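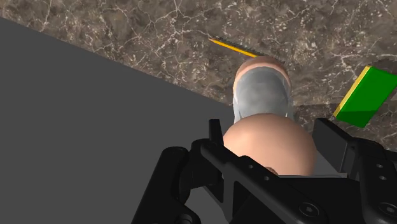 Torben Reinholz
Court interpreter and occasional blogger, Hunenport

I have worked in courtrooms for many years, always on the side where one sits and repeats what other people say. So I do not write as a lawyer. But a question came up again this September and I want to put my thoughts in order: should the small claims court in Rerstead be closed and its cases moved to Menonbridge?

The plan is simple to explain. Rerstead has one judge, one courtroom and a clerk's office which opens at nine. Menonbridge has a new building with 4 courtrooms, and two of them are often dark in the afternoon. On paper it makes sense to put everything under one roof. I understand the people who made this calculation and I do not think they are bad people.

What the paper does not show is who comes to Rerstead. They are tenants who want a deposit back, or a man who paid for a roof and got half a roof. Very often the sum is less than 3,000, and they come without a lawyer. The bus to Menonbridge leaves early, and the last one back goes before many hearings are finished. If you lose a day of wages to ask for a small amount of money, at some point you stop asking.

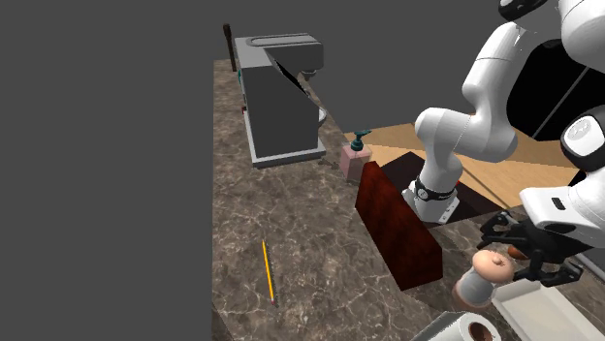
What a judge told me

Some time ago I interpreted for Judge Tove Hjaltadóttir, who has now retired. In a break I asked her if the small cases were boring for her. She said that she slept worse after them than after the large ones. In a large case both sides have somebody who will find her mistakes. In a small one there is often no appeal, and she has maybe 20 minutes to hear two angry neighbors.

I think of this when I hear that video hearings will solve the distance. For some people they will. I have interpreted in about 100 of them and the good ones are very good. But an interpreter on a screen hears every third word through somebody's kitchen noise, and I must ask again and again – and each time I ask, the witness believes that he said something wrong.

My own proposal

Keep the judge in Menonbridge, if it must be so, but let her travel to Rerstead two mornings each month. The courtroom can be shared with the town council, which needs it mostly in the evening. The clerk's office could stay open for filing papers, with shorter hours.

I sent this proposal by letter to the court administration and received a polite answer that it was noted. Comments on the plan are accepted until the end of the month, and they can be written by hand. If you live in Rerstead, please send one.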